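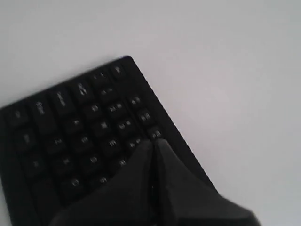

Black keyboard on a white table top.

Bikby Typing Evenings: your questions answered

We get a lovely lot of messages about the typing evenings at Clurgate Hall, and many of them ask the same few things, so we've gathered the answers in one place. If yours isn't covered, do write to us and we'll get back to you within a few days.

Do I need to be able to type already?
Not at all! Plenty of people arrive having used two fingers for thirty years and are rather embarrassed about it. Please don't be. The first month is given over to the home row, which means resting your fingers on A, S, D and F on the left and J, K, L and the semicolon on the right, and learning to find your way back there without looking down.

How big are the groups?
We take 8 people at a time. It means there is sometimes a wait for a place, and we're sorry about that, but a bigger room full of beginners gets very noisy and it's hard to give everyone a proper bit of attention.

What does it cost?
A full course is £65, and that includes the printed exercise book and your tea. If you only want to try a single evening first, it's £5 on the door, and we'll take that off the price if you decide to stay on. 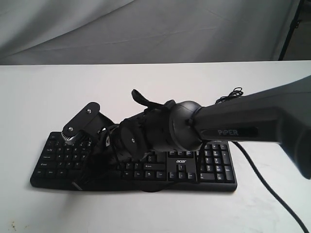

If paying all at once is awkward, have a quiet word with us and we can split it over two or three months. We've done this for lots of people and it's no trouble.

Can I bring my own keyboard?
Yes, and we'd encourage it if you have one you're fond of. Key spacing varies more than you'd think, and it's nice to practise on the one you'll be using at home. Ours are ordinary full-sized ones with the UK layout, so the @ and the double quotes are where most people here expect them.

My wrists ache when I type. Should I still come?
Do mention it when you book. Quite often it helps to lower the little feet at the back of the keyboard, bring your chair up a touch and let your hands float a bit — but if the aching is bad or has gone on for a while, please see your GP or a physio before you start with us. 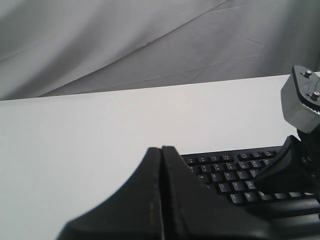 Number keys along the top of a keyboard. We leave these until the second month.

How fast will I get?
It depends so much on how often you practise between evenings. Ten minutes a day does more good than a long slog once a fortnight. We don't hold speed tests unless you ask for one.

Where do I park?
The Leckie Road car park is 200 metres from the hall and free after 6pm. There's a ramp at the side door, and the bell there works if you give it a good firm push.

When does the next course begin?
In June, with booking open now.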